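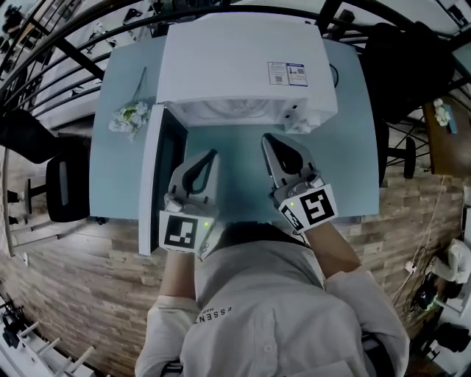

Reheating rice from the day before: how do you do it?

ekua_agbeko
Posted in October, 21 replies
Good evening to all. My rice is always good on the first day and like small stones on the second. I put it in a bowl, two minutes on full power, and the edges are hard while the middle is still cold. I live alone and I do not want to cook a fresh pot every evening. What is your method, please?

pboateng
Full power is the mistake. Use half power and double the time. Sprinkle one spoon of water over the rice and cover the bowl with a plate that fits well. Stop once in the middle and break the lumps with a fork.

wolville_cook
I disagree about the half power. I tried it for a whole winter and the rice came out sticky, like porridge. Full power with a wet paper towel directly on the rice, then leave it closed for one minute before you eat. The waiting is more important than the power.
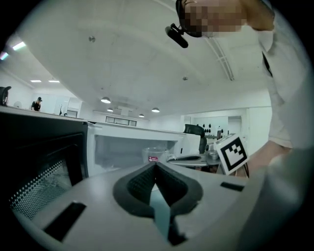
Also the shape of the dish matters. In a deep bowl the middle stays cold much longer, so I spread my rice flat on a plate and leave a small hole in the center.

pboateng
Which rice do you use? Mine is long grain. If yours is short grain, then of course it becomes sticky, it is sticky already in the pot.

wolville_cook
Medium grain. Maybe you have a point there, but I still do not want to wait four minutes for a lunch.

estela_f
May I add something about safety? Please do not leave the pot on the stove all night. My mother did this and I did it also, until I was very sick one time. Now I put the rice in shallow boxes and into the refrigerator as soon as it stops steaming.

ekua_agbeko
I confess that mine stays on the stove sometimes. I will change this.

adjoa.w
For me a frying pan with a little oil is the only way. The microwave is for milk.

pboateng
Adjoa, then it is fried rice. She asked for reheated rice.

adjoa.w
And is fried rice a problem?

ekua_agbeko
Not a problem, but I have only one pan and it is usually busy with the stew. Tonight I tried the spoon of water and the plate on top, half power. Much softer, even at the edges. Tomorrow I will try the paper towel and write here which one I prefer.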